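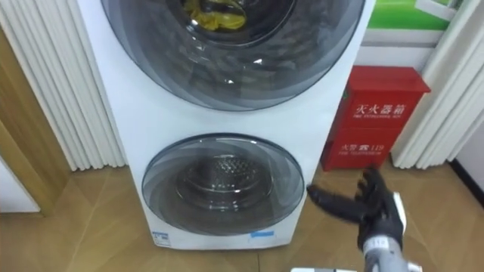
Progress report to the Hevik fund - Florkau courts and clubhouse, 17 May 2026

Quick one, sorry it's late.

Courts 2 and 3 resurfaced, lines painted, nets up. Reservations open to residents again, two hours max per household. Gate codes changed - 64 households have picked up the new one, rest are getting a letter.

Clubhouse rentals going well. Deposit stays the same. Had one complaint on noise, Joana Neves spoke to the renter and its settled.

Pool: pump work by Muñoz finished, inspection passed. Guest passes on sale at the office. Lifeguard hiring still short by two, Sunee Yimyam is interviewing.

Money - $506 left in the court line. Would like to move it to the bench repairs, need your OK in writing before we order.

Not done: parking lot lights. Jolent quoted, then changed the quote. Waiting on teh new one. Could slip to October.

Next report will have the rental totals.

Recent items
Pool rules and guest passes
How to reserve a court
Clubhouse rental form

3 shares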